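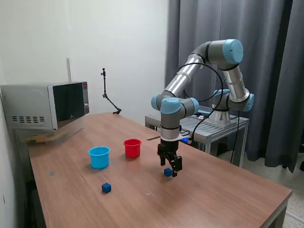

## Shared workshop visit, arm build, 24 July 2026

Typing this on the train, will tidy later. Went over to Jatis to see how the arm build is coming on. Nithin Kartha let me in, kettle on, straight to the table. No slides, thank god.

Background for those who weren't on the last call: it's a members' build, evenings mostly. They got the arm second hand in December through Chiriac and have been bolting things round it ever since. Stand is aluminium extrusion. Gripper is a plain two-finger parallel one, black, points straight down. Job for now is cubes and cups. Pick the cube up, get it over the cup, let go. Sounds like nothing, has eaten 5 months.

### What they're stuck on

Mostly the last bit before the grip closes. Coming down over a cube that's sitting square is fine, one that's turned a few degrees and you get a finger landing on the corner. Nithin's fix is to look at the close-up view first, work out the angle, turn the wrist, then drop. Slower, but he'd sooner have slow. They had the approach speed at 85 per cent of the limit at one point and somebody got fed up of picking cubes off the floor.

The code for that is a thing they call Cluvik. Bit of a mess (his words) but it's readable, I followed most of it over his shoulder.

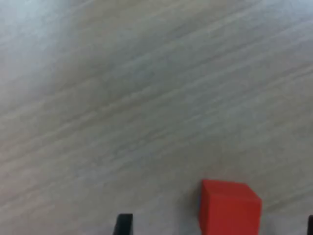
and the other half of it is knowing when to give up. Cluvik gets 2 goes at a cube, then backs off and picks a different one. I'd have let it keep trying. Nithin says they did, and it just shoved the same cube along the table untill it was out of reach.

### Cables

Asked about the cables as ours keep snagging. They leave a big slack loop from the wrist back along the arm and let it hang. Not pretty. They'd tried clipping it tight and it pulled at the elbow. We should copy the loop.

Also the pendant lives on the stand by the base, stop button where you can get at it. Ours is usualy under a coat.

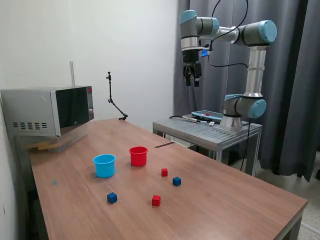
*Arm up and clear, red and blue cubes out, both cups on the table.*

### To follow up

- Nithin to send the wrist angle bit of Cluvik, I'll try it on ours
- ask Collano re: softer finger pads, he reckons 40 quid a pair is too much and so do I
- they want a visit back, need to clear the bench first
- forgot to ask what they do about lighting near the window side. Will email

Missed the early train, worth it.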